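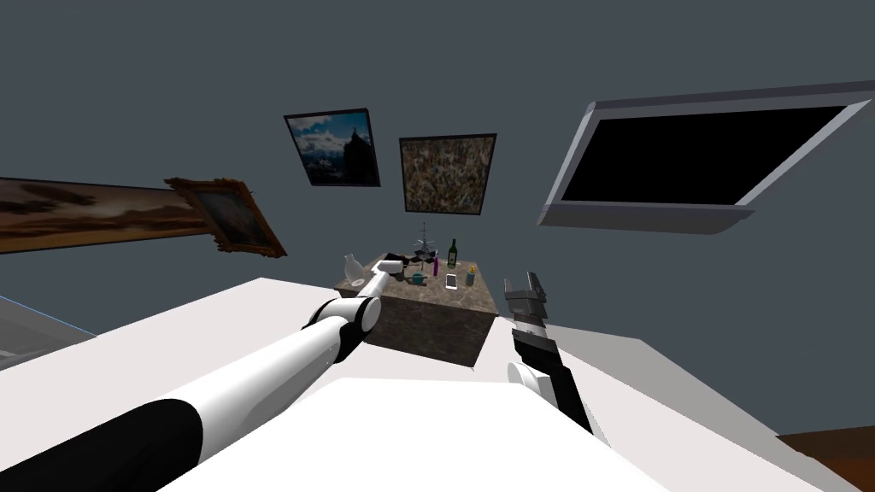

Picture Rail

Print this article | E-mail this article

A picture rail is a strip of molding that runs along the upper part of a wall so you can hang pictures from it without putting nails in the plaster. I grew up in a house that had them in every room (my mother called them "the shelf for nothing") and I've been fond of them ever since, so forgive me if I run on a bit!

Where it sits

In a room with high ceilings, the rail usually goes a foot or two below the ceiling line. In lower rooms it gets pushed right up under the crown molding, with just enough gap left for a hook. People mix it up with the chair rail, which is the one down at hip height, and with the plate rail, which has a groove on top for standing dishes in. I mixed them up myself for years and once ordered 67 feet of the wrong one.

How it works

The top edge of the rail is rounded, and an S-shaped metal hook slips over it. From the hook you run a cord, chain or wire down to the frame. One cord gives you a triangle shape above the picture, and two cords hang straight down and keep the thing level, more or less. I like two. Heavy mirrors need two anyway, and you should find out what the rail is fastened to before you trust it with anything you love.

History

Rails got popular in the 1800s, when plaster walls were the usual thing and a nail could bring down a chunk the size of a saucer. Folks in those days hung a lot of pictures, often one above the other, and they liked to move them around. Plenty of rails came out later when ceilings dropped and drywall took over. In Etbridge, where I live now, you can still find them in the older row houses, generally under nine coats of paint.

Styles and colors

Some people paint the rail to match the wall and some match it to the trim. My friend Gervasio Iturra painted his bright white against dark green and it looks terrific, though I'd never have the nerve. If you paint, go easy on the top edge, or the hooks won't seat.

Putting one up

Find the studs, snap a level line, and screw into every stud you cross. Old ceilings are rarely level, so decide early on whether you're following the ceiling or the level. I followed the level and I still see the gap every time I sit down to dinner.

See also: Chair rail, Crown molding, Plate rail

Print this article | E-mail this article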